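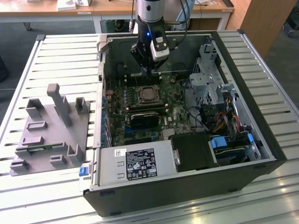 Page last changed: May 2024

Jakosus User Guide
Section 4: Setting up a study guide for a novel

This section covers making a new guide, matching it to an edition, and adding chapter summaries, character entries and quotations. The novel used throughout is Illside, in the Merholm paperback. If you are working on a play or a book of poems, go to Section 5.

4.1 Create the guide

1. Open Jakosus and choose New guide from the Shelf menu.
2. Type the title of the novel as it is printed on the title page. Subtitles go in the second box.
3. Under Form, choose Novel.
4. Choose Save. The guide opens with five empty tabs: Edition, Chapters, Characters, Themes and Quotations.

Note: The form can't be changed once you have added a chapter. To correct a mistake, delete the guide and start again.

4.2 Match the guide to an edition

Every page reference in a guide is tied to one edition. Fill in the Edition tab before you do anything else.

1. Open the Edition tab and enter the publisher. For our copy this is Merholm.
2. Enter the number of the last page of the story. In the Merholm Illside it is 214. Leave out the afterword and any advertisements at the back.
3. Enter the page on which Chapter 1 begins.
4. If the novel is divided into parts, tick Has parts and enter the first page of each. Part Two of Illside begins on page 101.
5. Choose Lock edition.

Caution: Unlocking an edition clears the page numbers from all quotations in the guide. The wording of the quotations is kept, but you will have to look up each page again.

Some readers in your group may own a different printing. The Toprak hardback of Illside has the same chapters in larger type, so its page numbers run ahead of the paperback. Add it with Second edition at the foot of the tab, and Jakosus will show both page numbers next to each quotation once you have filled them in. It does not work one out from the other.

4.3 Add chapter summaries

1. Open the Chapters tab and choose Add chapter.
2. Enter the chapter number and, if it has one, the title.
3. Write the summary in the large box. Use the present tense: "the sisters leave the farm", and so on.
4. Put anything that is your own opinion in the Comment box underneath. Comments are left out of the printed guide unless you ask for them.
5. Choose Save chapter. 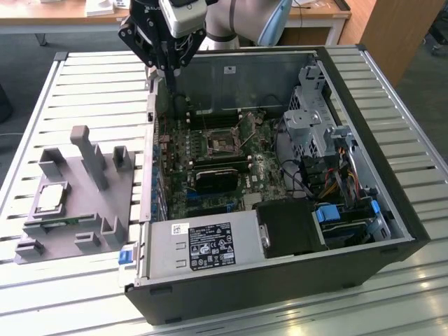 Summaries can be up to 70 lines long. Most chapters need far less than that, and a long summary is usually a sign that comment has crept in. The line count is shown at the bottom right of the box and turns red when you go over.

If a chapter moves back and forth in time, summarise it in the order in which it is told. You can add the story order later under Timeline - see Section 7.

4.4 Add characters

1. Open the Characters tab and choose Add character.
2. Enter the name used most often in the book. Put nicknames, married names and titles in Also known as.
3. Choose the chapter in which the character first appears. A mention by someone else doesn't count as an appearance.
4. Write a short description and save.

Note: Chapter summaries link to character entries by name. If two characters share a first name, enter both in full and check the links by hand.

4.5 Add quotations

1. Open the Quotations tab and choose Add quotation.
2. Copy the words exactly, including the spelling and punctuation of the edition.
3. Enter the page number. For a passage that runs over the page, enter the first page only, for example 68.
4. Choose the speaker, or Narrator.
5. Tick any themes that apply.

Caution: Quotations pasted from a web page often bring hidden line breaks with them. Choose Tidy text before saving.

To print the finished guide, go to Section 6.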